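Teaching a simulated arm to tidy a lab bench: our Platent project report
Jan 11, 2026

Our goal this term was to collect enough good examples that a learned policy could move labware between a bench and a liquid handler without us scripting every motion. 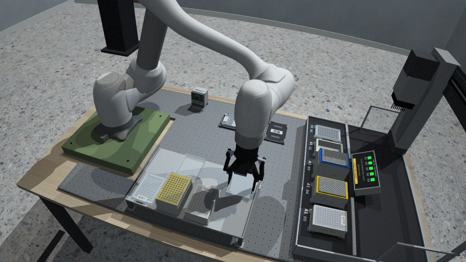 We picked simulation for the whole first phase, and we're so glad we did! Resetting a real bench takes minutes and a lot of patience. In our setup (we call it Ekudetti) a reset is one key press, and we can nudge every plate and rack a little before the next try.

How we collected

One of us drives the arm with a hand controller while the other watches the log and marks each run as keep or toss. A run is one pick and one place. We recorded 2,103 runs in all, most of them in December, after we finally fixed the lag in the controller link. Before the fix the gripper kept overshooting, and those early runs are a bit painful to replay.

The first 300 runs used a single plate in a single spot. Big mistake! The policy learned the spot and ignored the plate completely. After that we changed the start position on every run, mixed in tip racks and deep-well plates, and shifted the lighting so shadows fell differently across the board. Clear pieces were the hardest by far. Their edges almost vanish over a gray background, so we went back and recorded 135 extra runs with nothing but see-through labware.

What we kept

We tossed any run where the piece tilted in the fingers or landed off its seat. We did keep runs where the driver missed, backed up and tried again, and we think those are the best part of the set (the policy now does its own little second try, which made us cheer the first time).

Results so far

On layouts it had never seen, the policy placed the piece correctly in 70 percent of trials. Nearly all the misses came from the last bit of lowering, when the wrist hides the target from the camera.

Next we want to add a second view from the side and record the lowering step in smaller pieces. The replay tool, Prurow, still crashes on long runs, so that needs fixing first.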